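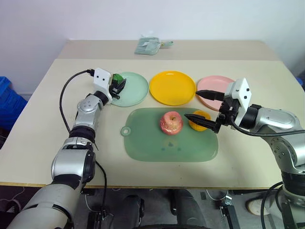 Print this page | E-mail this post

The third week on fruit

I promised in my last post that I will write more about the ordinary days and less about the software. So this is about an ordinary day, or more correctly about several of them, because after three weeks they have become mixed in my head.

My task at the moment has the working name "fruit to plates". The robot has to take fruit from the green board and put it on the plates. I show it how this is done. I hold two handles, one for each arm, and when I move my hands the arms on the table follow. When I squeeze, the fingers close. Each time I do the task from beginning to end, it is saved as one episode, and later the model is trained on all of them. Our target for this task is 577 episodes. I do not know who chose the number, and when I asked at Petkov, which is the company that orders the data, they answered that it came from a spreadsheet.

Before I started this job I believed that the difficult part would be to learn the handles. It took me one afternoon. The difficult part is to be a good example. When you put an apple on a plate at home, you do many small things without thinking. You turn it a little, you change your mind about where to put it, you push it with one finger so it does not roll. If I do this with the arms, all of it goes into the data, and the robot learns that pushing with one finger is a part of the work. Maybe it is. But then I have to do it in the same way often enough that it can be learned, or I must not do it at all.

In my first week I was very proud of my speed. I could finish an episode in 12 seconds. Then we trained a small test model on my recordings and on the recordings of Velimir Nikolaidis, who is slow like a Sunday walk. The model from his episodes picked up the apple quite well. The model from mine went very quickly to the place next to the apple and closed its fingers there, full of confidence. I was a bit hurt, I have to say.

After that I went back to the beginning. I made myself some rules, and I copy them from my notebook as they are, perhaps somebody who does similar work can use them.

Open the fingers wide before you come near to the fruit, and keep them wide until you are really there.

Stop for a short moment above the thing you want to take. I count "one" in my head.

Use the arm which is on the same side as the fruit. It is tempting to cross over, because I am right-handed and my right arm is simply better, but in the recordings it looks like a mistake.

Do not correct in the air. If the grip is bad, put the fruit down, open, and take it again. These episodes are also useful, only they should be marked.

The last rule I did not follow for a long time. I felt ashamed of the bad grips and I deleted them. Then I read in the notes of the Gedesa team that they keep such recordings on purpose, since a robot which has never seen a bad grip does not know what to do after one. Now I keep them too, and I mark them with the letter R for "repeat". In the last count I had 50 of these.
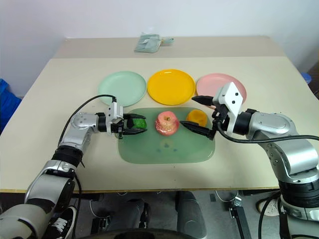 Nadine Najjar wrote to me after my previous post that I worry too much about the hands and too little about the variety. In her opinion an operator who does everything in the same neat way produces a robot which works only on that operator's table. She would move the plates, change the order of the fruit and let a different person drive every hour, and she would accept that the data looks untidy.

I have thought about this for some days and I think she is right in one half. The position of things should change, and I have begun to do it more. Between the episodes I now move the apple a little or turn it with the stem to another side. But I still believe that the way of gripping should stay quiet and similar. If both the table and the hands change all the time, then with our quantity of data the model has very little to hold on to. With ten times more episodes I would perhaps say something different. We agreed to make 2 sets, one by her idea and one by mine, and to compare them in June.

A few words about the body, because a reader asked. Yes, you get tired, but not where I expected. The shoulders are fine. It is the eyes and the neck, and also some kind of tiredness that I don't know how to call in English, when you have done the same movement so often that it starts to look strange, like a word which you repeat too many times. When this comes I stop for about ten minutes and go outside. Before, I tried to continue, and you can see it in the recordings – the hands become lazy, the fingers close too early, the arm goes back before the fruit is properly on the plate.

The green one is still my least favourite, by the way. The apple has a shape which forgives you. With the green one I must come from the correct angle, and the left arm is the one I control worse. I did a whole morning with only the left arm and it became better, though I would not show that morning to Petkov.

Next week I begin with a new task, folding small towels, on the second table. I am told that cloth is much worse than fruit. I will write how it goes.

Get new posts by e-mail. You can unsubscribe at any time.

Recent posts
Learning to drive two arms, part one
What I packed when I moved for the job
Vudirow or Loltura: two labelling tools compared
Why my cups always fell over
My first day with the handles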